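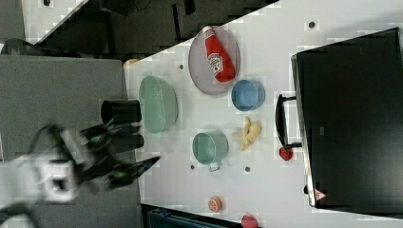
Ketchup on a plate, small blue bowl standing by.

I have finally finished The Salt Stairs, and I am going to be unbearable about it for at least a month. It's a children's novel, the sort you find in the nine to twelve section, and I am a long way past twelve. I don't care. I read most of it in two sittings and then went straight back to the first chapter to see how much I'd missed (a lot!).

The story is set in Nitine, a harbour town built up the side of a cliff, with 396 steps from the fish market to the lighthouse. Every family looks after a few of the steps, and the steps get passed down like furniture. Our heroine is eleven and has just inherited 37 of them from a great-aunt she never met. She's furious. She wanted the great-aunt's boat. Then she starts scrubbing, and under the salt on the lowest step she finds a line of writing, and on the next one up there's another line, and off we go.

I love a book with a good chore at the heart of it. So many adventure stories get the children out of the house on page two and never mention washing up again, but here the scrubbing is the adventure. She has sore knees the whole way through. She gets told off for being late for tea when she has just worked out who sank the Hiler, and she can't say so, and she has to sit there and eat turnips. I laughed out loud on the bus.

The Hiler is the old ferry, by the way. It went down long before she was born and the whole town has agreed on one version of what happened. I won't spoil it. I will say that I was sure I had it worked out by the halfway point, felt very pleased with myself, and was completely wrong.

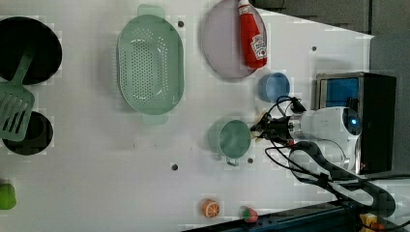
The other thing I want to rave about is Bilard, the goat. I know, I know, talking animals. I nearly groaned when he first opened his mouth. But he only speaks when it's raining, and he's a terrible liar, so half of the clues he gives her are rubbish and you have to work out which half. There's a chapter where she stands in a downpour arguing with him about a key and it's one of the best bits of dialogue I've read in a children's book for ages. My nephew, who is ten and hard to please, made me do it again in the voice. My Bilard voice is now a bit like a retired bus driver with a cold.

Grumbles? A couple. The opening is slow, and if you're reading it aloud to somebody fidgety you may want to hurry through the bit about the town council. The villain, old Mrs Mayrhofer at the rope shop, is splendid for the first two thirds and then sort of fades away, as if the writer had got fond of her and couldn't face giving her a proper comeuppance. I'd have liked one more scene between the two of them. And the map at the front has the lighthouse on the wrong side of the harbour, at least in my copy, which bothered me far more than it should have.

It's just over 300 pages, but the print is a decent size and the chapters are short, so don't let that put a younger reader off. I'd say nine and up if they're reading alone, maybe eight if you're doing it together at bedtime. There's a funeral near the start and a storm later on that's properly frightening, with a cut rope and a long wait in the dark — we had to carry on past lights out because stopping there would have been cruel.

What I liked best, looking back, was how well it does being the new one in a family. She's living with cousins who have all got their own steps and their own jokes, and no one is nasty to her, they just forget to explain things. There's a lovely moment with a chipped mug which I had to read twice. No big speech, somebody just hands it to her.

There's a second book on the way, I gather, about the cousin who draws. I've put my name down at the library already and I'm told there's a queue. In the meantime I've started on the pile by the bed, beginning with a pony book from a jumble sale that has lost its back cover and possibly its last page. I'll report back.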